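Cikura to Open Plastics Sorting and Washing Plant in Hotier

New Pomeck service will collect rigid plastics from small businesses, clinics and schools across the region beginning in June

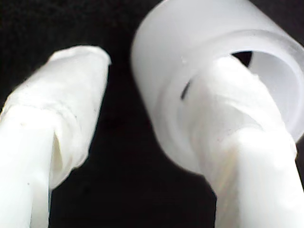 A translucent white plastic cylinder against a black background. Photo: Cikura

HOTIER – Cikura, a regional materials recovery company, announced today that it will open a plant for sorting and washing rigid plastics at the former Azar cannery on the east side of Hotier. The plant will begin receiving material in June and will serve small and mid-sized organizations that do not produce enough plastic waste to qualify for existing industrial collection contracts.

Collection will be offered under the name Pomeck, a subscription service in which customers receive stackable crates, fill them with clean rigid plastic and exchange them on a fixed schedule. Cikura has signed service agreements with over 2000 customers in advance of the opening, including dental offices, print shops, garden centers, restaurants and public schools.

"Large manufacturers in this region have had good options for their plastic scrap for many years," said Tuulikki Mustonen, chief executive of Cikura. "A print shop with a closet full of empty ink tubs has had very few. Those tubs are good material. They are easy to identify, they usually come in one color, and the people who handle them know what was in them. We have built a service for the customer with a closet."

What the service accepts

Pomeck will accept rigid plastic items in polypropylene and high-density polyethylene, in white, natural and mixed colors. Typical items include tubs, pails, caps, tubes, canisters, trays, plant pots and spools. Customers will be asked to keep white and natural plastics apart from colored plastics, as uncolored material can be used in a wider range of new products and brings a higher price.

The service will not accept film, bags, foam, polyvinyl chloride, items that have held pesticides or motor oil, or any regulated medical waste. Clinics and dental offices may send only packaging and containers that have had no contact with patients. Labels may be left in place. Lids should be removed and placed loose in the same crate.

A printed sorting guide will be delivered with the first set of crates. It will also be available on request in large type.

The Azar site

The former Azar cannery has stood vacant since food processing was moved out of the building. Cikura has signed a long-term lease for the main hall and the adjoining loading yard. The brick exterior, including the painted Azar name on the south wall, will be kept. Work inside the hall has included a new concrete floor, replacement of the roof drains, sound insulation along the wall facing Mill Street and a closed-loop water system for the washing line.

The plant will operate 2 sorting lines, one for uncolored plastics and one for mixed colors. After sorting, material will be shredded, washed, dried and sold as flake to companies that make pipe, crates, furniture parts and garden products. No melting, burning or chemical processing will take place at the site.

Wash water will be filtered and used again. Solids caught by the filters, mostly paper fiber from labels, will be pressed and sent to a licensed landfill until another outlet can be found. Cikura has asked several composting operators to test the fiber and expects to report on those tests after the first season of operation.

Truck traffic will enter and leave by the rail yard road. In response to comments received from residents of Mill Street, no deliveries will be scheduled before 7:00 a.m., and the gate on the residential side will be used only by employees on foot or by bicycle.

Collection routes and pricing

Pomeck will begin with 5 collection routes. The routes cover central Hotier, the harbor district, the university area, the northern suburbs and the farm towns along the river. Customers outside these areas may bring material to the plant by appointment and will pay a reduced rate for doing so.

Subscriptions are priced by the number of crates exchanged and not by weight. Customers with uncolored plastics that meet the sorting standard will receive a credit on the following invoice. Crates that contain items outside the accepted list will be returned with a note identifying the problem, and a handling fee will apply after the third such return in a season. There is no fee for ending a subscription, provided that all crates are returned.

Schools will be offered the service at cost. Each participating school will receive a set of labeled sample plastics for classroom use and may arrange a tour of the plant's viewing gallery once operations are under way.

"The question we hear most often is whether the material is really used," said Zaid Atallah, director of plant operations. "Customers have a right to ask. Every subscriber will receive a statement at the end of each season showing how much we took in, how much was sold as flake, and how much we could not use. If the last figure is higher than we would like, it will be in the statement all the same."

Employment and training

Hiring for the plant is in progress. Open positions include line sorters, drivers, maintenance technicians and a laboratory assistant responsible for checking the purity of finished flake. Previous experience in recycling is not required for sorting or driving positions. New employees will complete a paid training period covering plastics identification, safe lifting, machine lockout and hearing protection.

Cikura has committed to the Azar site for a first term of 5 years, with an option to renew. The company will review the capacity of the washing line midway through the term and will consider extending the service to additional plastics at that time. Polystyrene trays used by plant nurseries are the most frequent request and will be looked at first.

Information for residents

An open house will be held at the plant in June, before regular operations begin. Residents will be able to walk the full length of the sorting hall, meet supervisory staff and ask questions about noise, traffic and water use. Closed-toe shoes are required on the plant floor. The viewing gallery is reached by elevator from the yard entrance.

Household plastics will continue to be collected under the existing municipal program and should not be brought to the Azar site. The plant is not equipped to receive material from private individuals, and there is no public drop-off area.

About Cikura

Cikura collects, sorts and prepares used materials for sale to manufacturers. The company began as a hauler of cardboard and pallet wood and now also handles textiles, glass and rigid plastics. Its head office is in Hotier. Pomeck is a service of Cikura.

Media contact

Cikura Communications Office
Interviews with Ms. Mustonen and Mr. Atallah may be arranged through the office during regular business hours. Site plans of the Azar building, the Pomeck sorting guide and a sample subscription agreement are available to members of the press on request.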